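Search this site
Enter keywords
Search

Terkis Two-Arm Cell: Frequently Asked Questions on Setup, Care and Repair

This page answers the questions most often put to the Drarkstead Automation Laboratory by groups that have been assigned bench time on the Terkis cell. It does not replace the cell manual. Where the two differ, the manual applies.

Who may change the setup of the cell?

Any user who has completed the bench induction may load and clear the tabletop, clean the cameras and run the daily check. Work on the arm mounts, the base rail, the conduits or the controller boards is reserved for laboratory staff. Users who find a fault in one of these parts should stop the run and file a repair request.

What must be checked before the first run of the day?

The daily check takes 10 minutes and is carried out with both arms in the rest position. The user should confirm that:

– the mounting plates do not move on the rail when pushed by hand;
– the conduit on each arm is free along its whole length and is not caught on a link or a mounting bolt;
– the indicator lights on both controller boards are lit;
– the gripper fingers open and close fully on command;
– the wrist cameras are seated in their brackets and both give a live picture.

The result is entered in the cell log under the user's bench number. A run started without a log entry will not be accepted for the project record.

How tight should the mounting bolts be?

Staff set the bolts to 16 newton meters with the torque wrench kept in the Terkis tool drawer. Users are asked not to tighten them further. A bolt that has been forced can pull the slot nut through the rail, and the rail then has to be replaced as a whole.

Why does the cell stop with code 254?

Code 254 reports that a wrist motor has drawn more current than its limit allows. In cloth work, the usual cause is a gripper that has been driven too far down into a pile and is pressing the fabric against the tabletop. Raise the arm by hand control, open the fingers, clear any fabric from between them and acknowledge the code at the console. If the code returns when the gripper is empty, the wrist motor should be inspected by staff before the cell is used again.

How should the tabletop be arranged for mixed cloth and package work?

Garments are placed in a loose heap at the rear right. Packages and small jars go toward the front, clear of the arm bases. Both arms should be able to reach the heap, but only one gripper should enter it at a time unless the task file calls for two. Garments need not be folded or sorted by color. Items that could tear or spill under the fingers should be kept out of the heap itself. 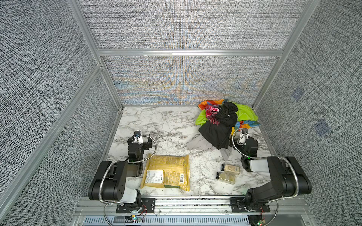
Fixed camera, with both arms on the front rail. 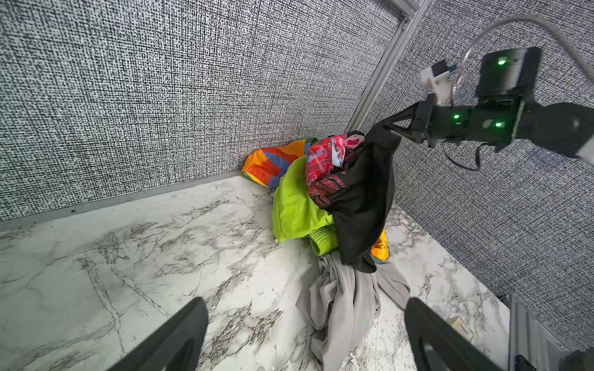
Wrist camera, with the opposite gripper at the black garment. 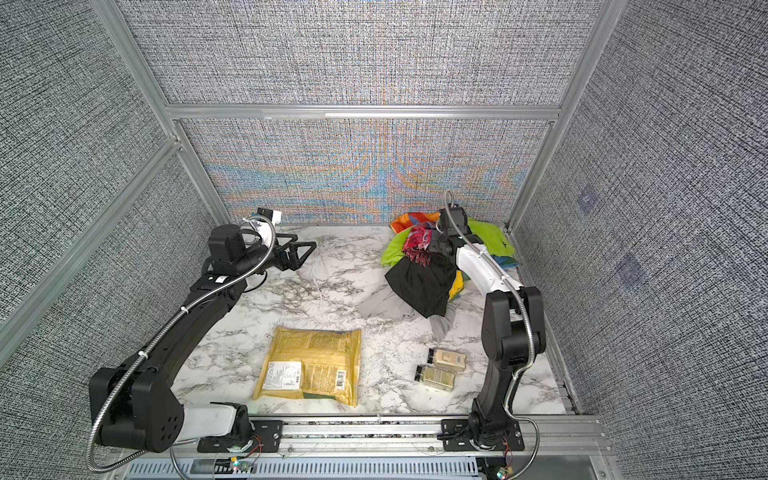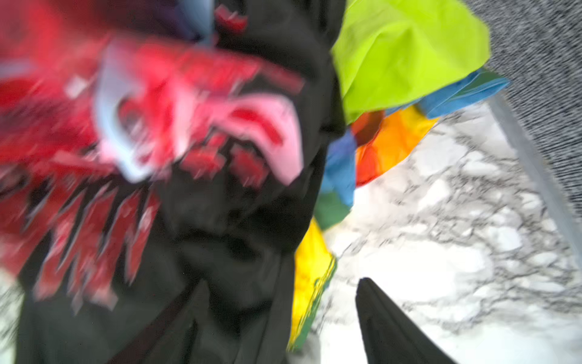 Wrist camera, in motion.

Items with loose cords, open zippers or pins should be removed before the run. A cord that wraps around a finger joint is slow to remove and has twice required the gripper to be taken off the wrist. Garments used in the cell are washed at the end of each project and stored in the Urer cabinet, where they remain available to later groups.

How are the wrist cameras cleaned and aligned?

Lint is the most common reason for a poor wrist picture. The lens should be wiped with a dry lens cloth after every 19 runs, or sooner if specks appear. Liquid cleaner must not be sprayed on the camera or on any part of the wrist.

Alignment is checked by opening the gripper over bare tabletop and comparing the position of the fingertips with the reference print supplied by Yazıcı Instruments. If the fingertips have shifted, the bracket has probably been knocked. Users may press the bracket back into its seat, but should not loosen its screws. A new calibration is needed whenever the bracket has been removed.

The wrist picture is smeared when the arm travels. Is the camera faulty?

In most cases it is not. Some smearing is normal at full travel speed and no repair is needed. The camera should be reported only if the picture stays soft when the arm is at rest. Groups that need sharper pictures while moving may lower the travel speed in the task file – the exposure setting is locked and will not be changed for a single project.

What should be done about a conduit that rubs or hangs too low?

The conduit must have enough slack for the arm to reach every corner of the tabletop, and this leaves a loop at some joints. A loop is acceptable if it swings clear of the gripper and does not sweep items off the table. If it does not, record the arm, the joint and the pose in which contact occurs. Staff will shift the ties. Users should not add ties of their own, as a conduit fixed too short will pull on the connector and the damage may not show for several weeks.

May the enclosure panels be removed for better access?

No. The panels keep room light and passing staff from disturbing the fixed camera. Access is from the front only. A panel that has come loose from its post may be pressed back by hand, and the event should be noted in the log.

How is the tabletop cleaned?

A damp cloth is sufficient. The arms should be parked and power to the grippers switched off before anyone reaches across the rail. Powder or grains should be taken up with the small vacuum cleaner first – never brushed toward the front edge, where they can fall through the vents onto the wiring. Labels and stickers left behind by packages should be peeled off and thrown away.

How long does a repair take?

Finger pads and camera brackets are held in stock and are normally changed the same day. A wrist motor is sent to the Urer workshop for testing and a spare is fitted in the meantime. Full service of both arms is carried out every May, and no bench time is offered until it is complete.

Where can a repair request be filed?

Requests are filed through the bench booking page under "Terkis – faults." Please include the run number, the code shown at the console and the name of the task file. Requests without a run number are returned to the sender.

Related items
Bench Induction: What to Expect
Terkis Console Codes, Full List
Borrowing Garments from the Urer Cabinet
Calibration Record Sheet (Wrist Cameras)
Notice: Bench Booking Before the May Service

Contact the laboratory | Copyright Drarkstead Automation Laboratory. All rights reserved. | Back to top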